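Clothes and flags sorted for the September street fair

March 1, 2021

The sorting of donated textiles for the Drindov street fair has started, and the organisers say that the first bags have already been opened. The work is done by the neighbourhood association Cultport, which collects used clothes, bed sheets, curtains and decorations during the winter and sells or lends them in the warmer months.

According to Areti Mavromatis, who coordinates the collection, 19 households have brought something so far. Most of them gave children's and summer clothes, because these are the things that people stop using first. Every piece is spread out on a pale cloth and checked for stains, holes and tired elastic before it gets a price.

"With skirts and shorts we look at the waistband before anything else," said Ms Mavromatis. "If the elastic is still good, the rest can be washed and ironed. If it is not good, somebody must sew, and we do not have so many people who sew."
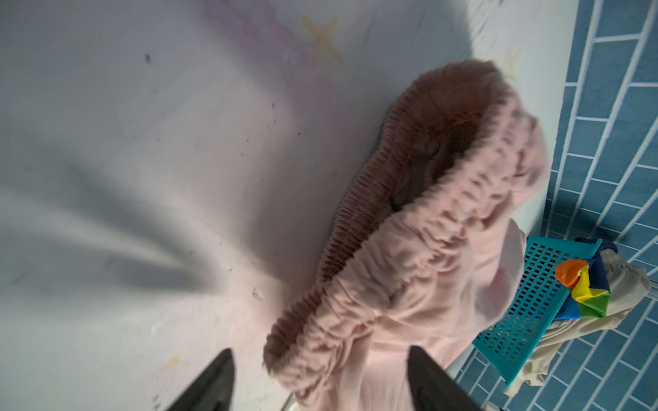 Clothes which pass the check are folded by size and put into storage at the old Radu bakery, where the association has the use of two dry rooms on the upper floor. Pieces that can not be sold are cut for cleaning cloths or given to the sewing course, which will begin again as soon as indoor meetings are permitted.

The prices will stay the same as at the last fair. A child's garment will cost 2 euros and an adult's garment 3 euros, with coats priced separately. The last fair brought 1230 euros, and the money was spent on new benches for the playground behind the school.

The second part of the work concerns the decorations. Cultport owns a number of flags, banners and table covers, and it lends them to other groups in the town for a small fee. They are now being unfolded one after another, so that the hems and the stitching can be examined and the cost of repairs added up. Bright fabrics suffer the most from the sun, and in earlier years some of them were put away without any inspection.

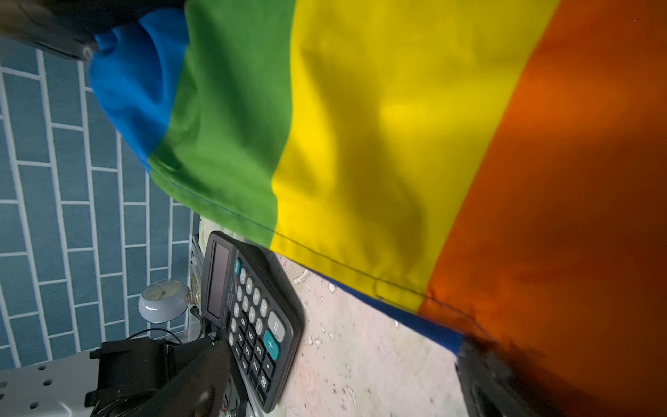 The full list of repairs will be sent to Hundance, the dance club that shares the decorations with the association and pays half of the expenses. The club would like to use the flags for its own parade, on the same weekend as the fair, and the two groups are still discussing who will hang them and who will take them down.

Donations are accepted until the end of the month at the side entrance of the bakery. Clothes should be clean and packed in closed bags. Shoes, pillows and duvets can not be taken this year.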